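Govmont Releases Version 7 of Testa Kitchen Ventilation Software

3/1/19 – Govmont has released version 7 of Testa, its sizing tool for kitchen exhaust and make-up air. The update adds separate calculation tables for gas and electric ranges and supports projects with up to 2,000 rooms. 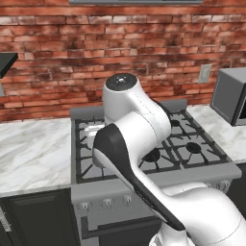
Edit Kiss

Users enter the range type, hood height and duct length. Testa then returns the required airflow, fan size and expected pressure loss. Results can be exported in three file formats.

"Duct length was the most common source of error in February testing," said Bogdan Adamczyk, product manager at Govmont. "The field is now required."

Current license holders can download the update at no charge.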